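Filed under: Robotics / Motion Planning / Preprints

4.2 Returning to the upright pose

We should say a little more about the upright pose, as so much of the planner leans on it. Every episode in the Bemeso software is meant to begin and end with the arm pointing straight up, and it took us rather longer than we would like to admit to settle on what "straight up" ought to mean in joint angles. In the Killberg version a single fixed target was sent to all the servos together, and the cables were left out of the model. The present planner treats each loop of cable as a soft region, which it may brush against at a small cost, and it checks 200 points along every path before any motion is allowed.

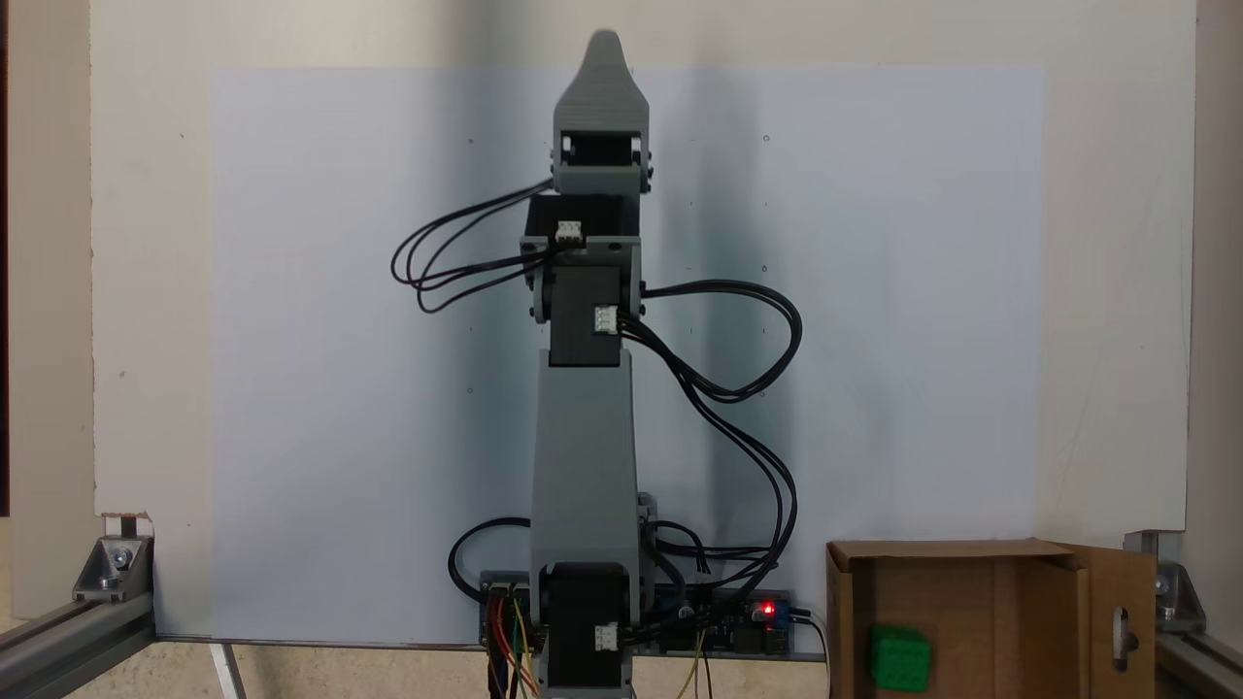
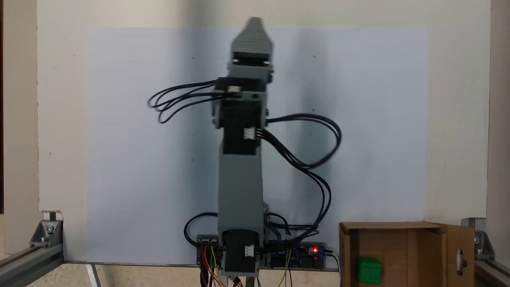
Figure 3. The arm held upright, with the green cube in the open box at lower right.

Okoth, reading an early draft, wondered whether a soft cost was really enough, and asked why we had not simply forbidden the cable regions outright. We did try it, and very fond of the idea we were, but the planner then gave up on 18 of the 1000 starting poses in our test set. With the soft cost it found a path for every one of them, and we have kept it ever since.

Comments

Nivenbridge: Is the cost weight the same for every loop, or set per joint?

tidewrack: Lovely to see cables in a planner at last. Will the test poses be shared?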